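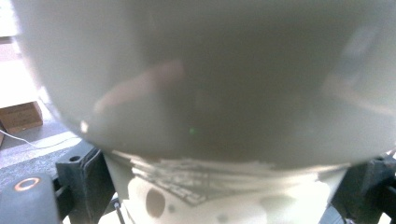

A rounded white surface with faint reflections.

Calls reporting threats against places of worship and community halls in Wutlow now go to a single desk at the county public safety office, and the supervisor who runs it would like residents to call sooner than they do.

The supervisor, who has worked in emergency dispatch for 16 years, spoke on a Tuesday afternoon at the office's building in the Vastivwood district. Under office policy, desk staff are not identified by name.

"The most common thing we hear is, 'I didn't want to bother anyone,'" the supervisor said. "A person gets a voicemail at 9 in the evening, plays it for a relative, and deletes it. By the time we learn of it, we are working from memory."

The desk opened in February with three full-time staff members. It has since logged 58 reports, most of them voicemails, letters and messages posted to public event pages. The supervisor declined to say how many had led to an arrest and referred that question to the county prosecutor.

Before the change, a threat made against a congregation in the Ojo neighborhood might be taken by a patrol officer, while a similar message sent to a hall across town went to a detective unit. The two reports were not always compared. Staff now enter each one in a shared records system called Clutis, which patrol officers and detectives can both search.

"If the same phrase shows up in two letters, I want one person to have read both," the supervisor said.

Some residents have asked at public meetings whether the system will be used to keep records on people who have only voiced unpopular opinions. The supervisor said a report must describe a threat of harm to a person or a building before it is entered. Entries that do not meet that standard on review are removed.

"We get calls about a rude sign in a yard," the supervisor said. "We listen, we explain, and we do not open a record."

Asked what a congregation should do on receiving a threat, the supervisor said to call 911 if danger seems close, to save the message in its original form, and to handle a letter as little as possible.

The office also offers building safety visits at no charge. The wait for a visit is currently about three weeks. Requests may be made by telephone or at the front counter in Vastivwood during business hours.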